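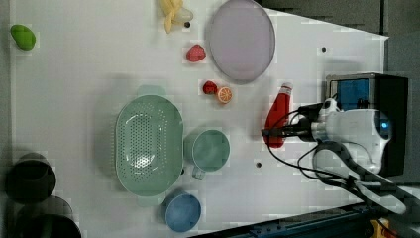 28 December 2023
Ludmila Hubáček, tabletop cell notes

I use the quiet days to write down the rules for the table again. The old sheet is from February and half of it we don't follow any more. I write it first here, in the notebook, so that everybody can correct me before it goes on the wall.

Before the arm is enabled

1. One person has the stop button in the hand. Not on the chair, not on the shelf behind. If you must put it down, you stop the arm first.

2. Walk to the end of the table and look along the rail. Last month I found a pen lying on it, and the carriage was already homed. I don't know whose pen it was and I don't want to know, but please look.

3. Say loud "enabling". Wait for an answer from each person in the room. A nod is not an answer if you stand with your back to him.

4. Check the cables at the wrist with your eyes and then with the arm moving slowly. The loops under the gripper fingers hang quite wide. When the wrist is turned and the fingers are low over the table, a loop can go under a thing which the arm is going to lift. I would like a clip there. Until there is a clip, nobody runs faster than the slow profile.

About the light on the arm

We had a discussion about what blue means and three people gave three answers. So the rule is simple: the light is an information for you, it is never a permission. Permission to put your hand on the table comes only from the person with the stop button. I know that the Brorkance training says to read the light first. You can read it, but then you ask.

Placing the objects

The spread is the toy food and kitchen set. For the bottle task, the red bottle lies on its side and the fingers come across the body, in the lower part. I prefer this to the neck, the neck is too narrow and the cap is there. If you change the grasp point, write it in the log with your initials.

The colander and the green cup stand now side by side with only a small gap. For a grasp of the bottle it doesn't matter. For a grasp of the cup it matters a lot, the handle points toward the colander side and one finger must find place there. Before any cup task, move the cup away by one hand width. The same is for the blue one below it, near the lower edge of the table. Too near, in my opinion.

Edge rule: nothing what has to be picked up is placed closer to the border than the width of your palm. I look at the green fruit and I see that I am not following it myself. It is right at the left border. I leave it in my notes as a bad example and I will correct it before the next run.

The strawberry and the orange slice touch each other. This is allowed only when the task sheet says "touching". Otherwise you separate them, even if it looks nicer together. We lost 436 episodes from the Casalel batch when it was not written if the fruits touch or not, and it was not possible to find it out later in a sane time.

The holes in the table

Please don't cover them with tape. Lūse asked for the tape because small pieces can stop in a hole, but the tape comes up at the corners and then a finger takes it. It is better to keep the small fruits away from the holes.

Lighting

The left side is darker than the middle, and in the lower left corner the black things are nearly lost. From the top view I can hardly say what is there. Proposal: black objects go to the right half or they are taken off the table. I also get a strong glare inside the colander. I tried to turn the lamp and it only moved to a different place. Open point.

After the run

Open the gripper, retreat, disable, say "disabled". Only then hands. Wipe the plate and the colander if somebody touched them with cream on the hands (yes, it makes a difference for friction). Put back everything in the spread, also what was not used.

Inspection of the fingers is every 2000 cycles, and the counter is on the Dralley page. It takes around 5 minutes. Don't reset the counter if you did only the cleaning.

To do: ask for the clip. Ask if the stop button can have a longer cable. Print this with bigger letters.

Comments

mk: Agree with the cup. Can we write "one hand width" in centimeters? My hand and yours are not the same.

Ludmila: Yes, good, I will measure and put a number.

night bench: Point 3, what do we do when we are 2 people and one has headphones?

Ludmila: Headphones are off when the arm is enabled. I add it as a point.

tomo: I have spare clips in the drawer under the oscilloscope, take what you need. They are a bit stiff for thin cable.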